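Progress report, Umali literacy grant
Prepared by Lukian Harasym for Rostislav Havlíček

You asked for plain numbers, so I will start there. We signed up 80 adult readers by October, on paper. I would not lean on that figure. Plenty of them came to the first evening for the free books and have not been back.

The two classes at Anton are going well enough. The two tutors are good, and they keep proper attendance sheets. Mamano is another matter – the sheets there look filled in after the fact, and I have asked for the originals.

The reading test supplied by Curura shows gains for nearly everyone. I doubt it. The spring and fall versions share most of their questions.
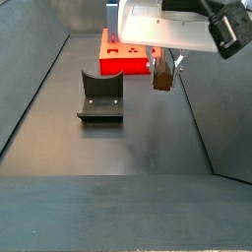 Spending is on track apart from printing, which ran over by around 1,000 dollars. I would hold the second payment for Mamano until the sheets arrive, and I would not quote the test scores to your board yet.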